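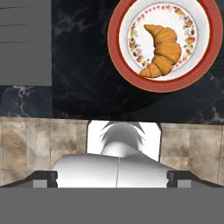
Image: Ashwin Ramasamy / Colivia kitchen set, wrist view

Print this page | E-mail this to a friend

How many demos before the croissant task stops being a coin flip?

Posted by Ashwin Ramasamy

Hi all! I've been lurking on this board since February and finally have something worth posting. I'm collecting demonstrations in simulation for a small pick-and-place policy, and I am having far more fun with it than I expected when I started.

The setup is a rendered kitchen from the Colivia set. Single arm, parallel gripper, and I drive it by hand with a 3D mouse. The task I'm stuck on is "pick up the croissant from the plate and put it in the bowl." The plate has a red rim and a ring of little flowers, sitting on a black marble counter, and the still at the top is from the wrist camera before the arm goes anywhere.

So far I have 200 demos of this one task. I trained on all of them overnight and the policy does something lovely: it swings over, lines up, lowers, and then about half the time it closes on the pastry and about half the time it closes just beside it and carries off a big fistful of nothing, very confidently, all the way to the bowl. I have watched it deliver air so many times now.

Things I already know or have tried:

- The croissant starts somewhere different in every episode, and it is also turned differently. I let the simulator pick.
- I record the wrist camera, a camera over the shoulder, joint positions and the gripper opening.
- I threw away any demo where I dropped it.
- I train for the same number of steps each time, so the runs can be compared.
- More image augmentation helped a little with the marble (I think it was latching onto the veins), then stopped helping.

What I want to know is whether I should just keep going. A friend who trains these for a living told me 700 and then wouldn't say why 700. I can do it, I have the evenings, but my wrist has opinions. Would you collect more of the same, or is there something about how I'm collecting that I should fix first? And does anybody keep the dropped ones?

Also, very happy to share the episodes if someone wants to play with them.

Posted by Zeeshan Bukhari

Oh I love this task! Curved things are so much better for learning about grasping than blocks. With a block you can be sloppy in two directions and still get away with it. A croissant is a crescent, so the middle of its bounding box can be near the inside of the curve, and if your policy is aiming at "the middle of the brown thing" it will close on plate. Go and look at your failures and see which side they miss on. My bet is that they miss toward the hollow side nearly every time, and if they do, you've learned more from that than from another hundred demos.

Before you collect anything new, replay your own demos and write down where you grabbed. I mean it, sit with a notepad. When I did this on my mug set I found I had three separate habits depending on how tired I was: early in a session I came in square to the handle, later on I came in from whatever side was closest, and toward the end I was pinching the rim. The policy had averaged the lot into a grasp that I never once made myself. With a croissant I would expect you sometimes take the fat middle and sometimes go for a tip. Pick one! Grab across the thick part, fingers on the outer and inner curve, and turn the wrist to match how it's lying. Do that every single time, even when it means a longer, uglier rotation.

On the numbers. I went to 476 on the mug and could have stopped well before that. Here is what I do now, and it's worked on everything since:

Collect a small batch, train, and run the policy from a fixed list of starting positions. Keep that list forever and never record a demo from it. Mark where it fails. Then collect your next batch only in the neighborhood of those failures. For you that probably means certain rotations, like when the open side of the curve faces the base of the arm and your wrist has to go a long way around. If the simulator is picking rotations for you, check that it really covers the whole circle. Mine was picking from a narrow slice because of a default I hadn't read, and I'd been bragging about my variety for weeks.

Then the thing that made the biggest difference for me, which is recoveries. Your demos are all clean because you drop the bad ones, so the policy has never seen what the world looks like from slightly off to the side, with a fingertip about to come down on the plate. Of course it carries air to the bowl, it has no example of noticing. So make some: drive to a bad spot on purpose with recording off, then start recording and fix it. Back up, re-aim, grab, go. A batch of 3 recoveries per failure spot was enough to see a change on mine. Don't record the driving-to-the-bad-spot part or you'll teach it to miss. (Ask me how I know. It was beautiful, it missed exactly like I do.)

As for the dropped ones: keep them, in their own folder, with a flag in the file. I don't train on them directly, but they're great if you later want a little classifier that tells you whether the gripper is holding something. You already log the gripper opening, and on a real miss the fingers should close further than they do on pastry, so half the work is done.

One smaller thing. Pause at the grasp. Close the fingers, wait a beat, then lift. If you lift while closing, the frames where the important thing happens are very few and they all look different. And then go through and trim the dead time at the start of each episode, when you're reaching for the mouse, or it will learn to sit there and think. The pause at the grasp should be short, and the same length each time if you can manage it.

Please do share the episodes! I'd happily run them through my Stonano loader and send you back a plot of your grasp points over the outline of the croissant. Those plots are the best part of the hobby.

Posted by Hashmi

more data. i did a bowl one with 700 and it was fine. what gpu

Posted by Fitau

Agree with Zeeshan on picking one grasp. I'd look at your cameras too. Check how much of the wrist image the gripper itself takes up. In your picture there's the white body and the black brackets and then a flat gray band right across the bottom, so a good part of what the network gets to look at is robot. It'll be much the same in every frame. I had a similar view and cropped the bottom off before resizing, and the food got bigger in the input, and the training got a bit quicker as well. Don't crop the fingers though, it needs those.

Also your plate runs off the top of the wrist view at the start. That's fine as long as the shoulder camera has all of it. If you ever train wrist-only, begin your episodes with a short look around.

I never got recoveries to help, but I was doing it with a keyboard and my recoveries were terrible. 3D mouse should be a lot better for that.

And rest your wrist! Ten minutes off between batches. My late-night demos were the ones I ended up deleting anyway.

Comments (5)

Ashwin Ramasamy: Zeeshan, you called it. I went through the failures over breakfast and they are almost all on the hollow side. I'm grinning like an idiot. Also yes, I've been grabbing the tip whenever it points toward the arm, and I had no idea I was doing it.

Zeeshan Bukhari: YES. Okay, now don't fix the policy, fix your hands. Redo the ones with tip grasps first and leave the others alone so you can compare.

Ashwin Ramasamy: Cropped the gray strip last night, too, thanks Fitau. Too early to say. Hashmi, it's a secondhand gaming card, it sounds like a hair dryer and I'm fond of it.

Hashmi: nice

Fitau: Would like to see the grasp plot when it's done. Can you post the list of starting positions with it?

Print this page | E-mail this to a friend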